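Grornow Word List

README for the second release, October 27, 2019

What's in the box

Grornow is a list of dialect words for weather, collected from old farm diaries, parish magazines and letters, with a line or two of the original text for each one. There are 1744 entries so far. If you have ever wanted to know how many ways people found to say "it is raining, but only a bit", you are going to have a lovely time in here!

The list began as a side job while I was typing up the Jutow diaries (a run of farm notebooks, mostly grumbling about hay) and it grew far past what I meant it to be. Drizzle alone takes up 126 entries. Snow has 69, which surprised me, as I had expected it to win easily.

Files

words.csv is the main list, one word per row
sources.csv has the notebooks, magazines and letters, with a short code for each
doubtful.csv holds words I could not read or could not trust
notes.txt is my running log, untidy, but some of the best stories are in it

Columns in words.csv

word: the spelling as written, even when the writer spells it differently a page later
plain: a short meaning in everyday English
kind: rain, snow, frost, wind, fog, sun, or other
quote: the line it came from, never longer than 100 characters
source: the code from sources.csv
sure: yes, fairly, or no

Please do look at the "sure" column before you build anything on top of this. A "fairly" means the meaning fits the sentence but I have only met the word once. Handwriting is a terrible thing, and a word for sleet may well be somebody's attempt at "sheet".

How the words were chosen

A word goes in if it describes weather and is missing from the ordinary desk dictionary I keep by me. Place names stay out. So do words that are only about mud, though it hurt to drop them (the Haston letters are glorious on mud). I kept several words for the light after a storm, which sit under "other" for now and deserve a heading of their own.

Known gaps

Summer is thin. People wrote more when they were stuck indoors, so January is packed and the haymaking months barely get a line. Fog is patchy too, and nearly all of it comes from the Sydorenko magazines, so don't read much into where the fog words turn up.

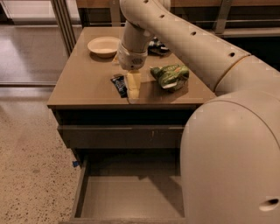
Sydorenko readers have written in to say that "smirr" and "smur" ought to be one entry with two spellings, and that splitting them makes the drizzle section look bigger than it is. Fair point! They are still apart in this release, but I've started a "same as" column and the drizzle words will be the first to get it.

Sending in words

More words are very welcome. Send the word, the full sentence around it, and where you found it. Half-remembered words from a grandparent count as well, and go in with "no" in the sure column until a written source turns up.

Use

Free to copy, change and share. Please keep the source codes with the quotes.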